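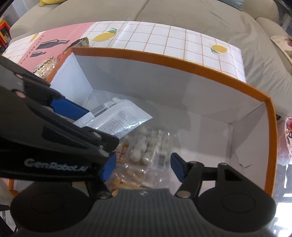

Packing and Distribution Basics
Handout 4: Consolidating Mixed Snack Packs in an Open Carton
Course lead: Alžběta Ondrejka
Lab exercises: Walter Condori
Revised 12 September 2019

4.1 Scope

This handout covers the hand packing of light, flexible snack packs into a single open carton. Rigid containers were treated in Handout 3. Glass and liquids are excluded until the February block.

The load considered is a mixed one: clear bags with the contents visible, opaque film packs, small flat sachets, and the occasional printed sleeve. Such loads are common in household parcels and gift cartons. They are harder to pack well than a uniform load, as no two items share a footprint and most of them change shape when pressed.

4.2 Terms

Pillow pack. A film tube closed by one lengthwise seam and two end seals. The lengthwise seam normally runs down the back.

Fin seal. A seam in which the two inner faces of the film are joined, leaving a flap that can be folded flat.

Crimp. The ridged band at each end of the pack. It is the stiffest part of an otherwise soft item.

Headspace. Gas or air enclosed above the product. It cushions the contents and takes up carton volume.

Void. Carton volume not occupied by any item. Voids at the corners matter more than voids at the center.

4.3 Preparing the carton

Work on a level surface where one is available. A sofa or bed is acceptable for light loads, but the carton will lean toward whichever side carries the weight, and items will slide that way during filling. Check the bottom flaps or the base fold before the first item goes in.

Keep the lid within reach and outside the work area. Lids left under the carton are the usual cause of a crushed corner. Cushions and carrier bags should be moved back far enough to leave the rim clear on all four sides.

4.4 Reading the pack before placing it

The back of a pack carries most of what the packer needs: the lengthwise seam, the barcode, the nutrition panel and the small print. Three points are checked.

a) Seam condition. Run a finger down the seam. A lifted or wrinkled section is a reason to set the pack aside.

b) End seals. Both crimps should be flat. A folded crimp can be straightened once. Do not straighten it repeatedly.

c) Orientation of text. Inverted text on the back tells the packer that the pack is being held upside down. For most dry snacks this has no effect on quality, but a carton in which all packs face the same way is quicker to check against a list.

Where the label is in a language the packer does not read, work from the barcode and the net weight figure. Do not guess at the contents from the color of the film.
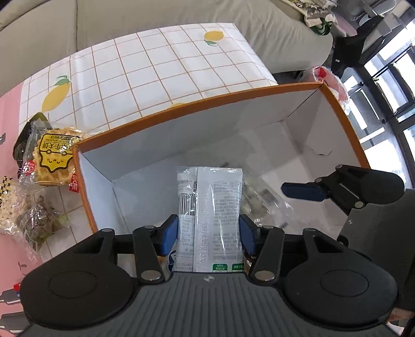

4.5 Order of filling

1. Place the heaviest filled bags first, flat on the base.
2. Stand film packs along the walls with the crimp up.
3. Lay sachets last, flat, on top of a bag or in a side gap. A sachet under a bag is easily missed at unpacking.
4. Set printed sleeves against the back wall, where they stay straight.
5. Close the lid without force. If it rises at one corner, remove the item at that corner and lay it down.

Coated and crunchy snacks break under point loads – mostly from the crimp of a neighboring pack. Turn crimps away from clear bags.

4.6 Worked figures

The practice carton used in the Rirkholm exercise holds a mixed load of 652 g. With the carton and lid included, the gross weight is 701 g. The packaging allowance is therefore 49 g. Fill level by height is 77 percent before settling.

Students who obtain 79 percent have usually measured to the outside of the rim. Measure inside.

4.7 Lab task

Pack one carton from the Lornelum tray. Record the order of placement, the final fill level and any pack set aside under 4.4(a). Hand the sheet to W. Condori with the carton still open.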